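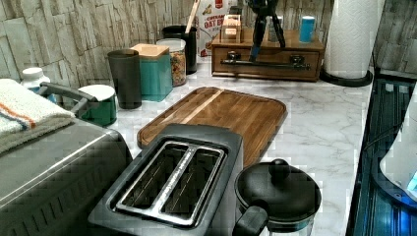

I have been baking the same sourdough loaf for most of a year now and I still can't get my sister to eat it any way but toasted. I've pretty much given up arguing, to be fair to her, and I've come around to her side a little. A day-old slice is a different food once it's been through the heat. The trouble is that I shape my loaves wide and flat (not on purpose, they just slump), and a black two-slot toaster like mine, even with nice long slots, has opinions about how tall a slice can be. So I cut them in half and run them through sideways, and there are crumbs all over the marble and I love it.

Anyway, what I wanted to write about is the starter, which got a whole lot of you emailing me after the last post. Thank you! I did read them all, even the long one about rye.

I got mine from Otis Lindqvist, who lives two streets over and was giving it away in jelly jars on his porch with a sign that said FEED ME. He'd had his going for 11 years. I took a jar home feeling like I'd adopted something, and then I very nearly killed it in the first week by keeping it on top of the fridge, where it gets a lot warmer than I thought. It went gray and smelled like nail polish remover. I walked back over there with the jar in a paper bag, all embarrassed, and he just laughed and said "it's hungry, that's all, throw most of it out and feed it twice a day." Three days later it was climbing out of the jar.

So if yours smells like nail polish, it's hungry. That answers maybe half the emails.

What I do now is pretty lazy. I keep a small amount in the fridge, a few spoonfuls at most, and I take it out the night before I want to mix dough. I give it 50 grams of flour and the same of water, stir it with the handle of a wooden spoon, put the lid on loosely and go to bed. If it has doubled by breakfast, I use it. If it hasn't, I feed it again and make pancakes out of what I would have thrown away. The pancakes are honestly better than the bread some weeks, and I will put the recipe up when I've figured out how much baking soda I'm really using, which right now is "a pinch, and then another pinch."

Flour. People have strong feelings about flour. I used the Grilano bread flour all winter because the store by work had it on sale and I bought way too much, and it's fine, it's a good strong flour and the dough is easy to handle. Then I ran out and tried a bag from Castellanos, the little mill that has the stand at the farmers market, and whoa. It drinks so much water. I used my usual amounts and ended up with something like modeling clay. The second time I added an extra splash and it came together, and the flavor was really something, kind of nutty and sweet, but it costs nearly twice as much, so now I do mostly the cheap stuff with a scoop of the good stuff thrown in. My scientific ratio is one coffee mug to however much is left in the bag.

The oven is the other thing. Mine is an old Ekberg that came with the apartment and it runs cold, and I didn't know that for months. I thought I was bad at baking! I'd set it to what the book said and pull out this pale sad thing with a gummy middle. Then my mom gave me a cheap oven thermometer for my birthday and it was 44 degrees off. FORTY-FOUR. I could have cried, thinking about all that bread I blamed myself for. Now I just turn it way up and leave it a good long while to heat, and the crust comes out dark and crackly and makes that little ticking noise on the rack. Please go buy an oven thermometer. They cost next to nothing.

Somebody asked about getting a scraggly, open crumb with the giant holes, like in the pictures people post. I don't know how to do that. I've had it happen twice, both times when I forgot the dough on the counter and went to a movie. And my sister pointed out that the butter falls right through, so I'm not chasing it anymore. I like a loaf that can hold jam.

Somebody else wanted to know how wet the dough should be. The book I learned from says 80 percent water for the country loaf and I think that's nuts for a beginner. I did it because I thought I had to, and I was scraping it off my wrists, the faucet, the dog. Start with less. You can always add a little next time once your hands know what they're doing, and wet hands help more than extra flour does.

Oh, and freeze it! Slice the whole loaf as soon as it's all the way cool (I wait until the next morning, if I can stand it) and put it in a bag with the air pressed out. It goes straight from frozen to toasting, no thawing, you just push it down again for a bit if the middle's still cold. That's how I get through a loaf by myself on the weeks my sister's traveling for work.

I'm going to try a cinnamon raisin one in May when things calm down a bit. I tried it once already and the raisins on the outside burned to little lumps of coal, so if you have a trick for that, tell me. Otis says to soak them. Otis says to soak everything.

Posted April 15, 2018

Get new posts in your inbox! Enter your email address to subscribe. You can unsubscribe at any time.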